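**Speaker notes: Upkeep of the Altitz two-arm cell**
Idlow operations meeting, August. Allow twenty minutes, with questions at the end.

**Slide 1. Purpose**

Good morning. The purpose of this talk is to set out how the Altitz cell is prepared at the start of a shift and how it is kept in working order between service visits. The procedure applies to all staff who have signed the cell log.

*(Pause for late arrivals. Handouts are by the door.)*

**Slide 2. Start of shift**

The operator checks the emergency stop first, then the finger screws on both grippers. A screw that turns by hand is tightened to the mark and entered in the log. The arms are then sent to the home position at low speed, with the operator standing outside the taped line.

The tabletop is wiped with a damp cloth and left to dry. Solvent is not to be used, as it lifts the dark finish and the camera then reads the bare patches as objects.

**Slide 3. Setting out the scoops**

The current task set is scoops of different sizes and colors, together with the clear bin. Handles should lie at varied angles. Glossy pieces are kept in the set on purpose, and the light level over the table should not be changed to suit them.

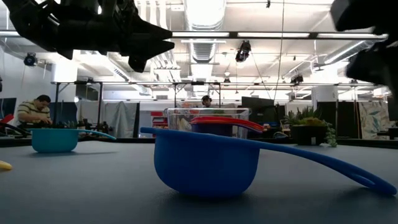 Maritza Valderrama asked, when these notes were circulated, whether the clear bin should be replaced with a solid one, given the number of failed picks logged at its near wall. Her view was that the fault lies in the depth reading and that no amount of finger adjustment will cure it.

The bin will remain for now. Operators are asked to log wall contacts separately from dropped pieces, so that the two can be told apart at the next review.

**Slide 4. Service interval**

Finger pads are replaced every 2000 cycles. The last set on the left arm was taken off after 238, following a split along one edge. Chin-lung Tseng has returned it to Barros for inspection, and no reply has been received.

*(If asked about cost: refer to Hefin Ifans. Do not quote a figure.)*

**Slide 5. Faults and restart**

After any unplanned stop, two people must be present before power is restored. The cable at the wrist is checked for twist, and the gripper is opened and closed by hand control before the program is resumed.

Requests for spare parts go to Myrtle Tillman by noon. The Wadero stock list has been updated and the old one should be discarded.

*(Take questions. Slide 6 is the contact sheet; leave it up.)*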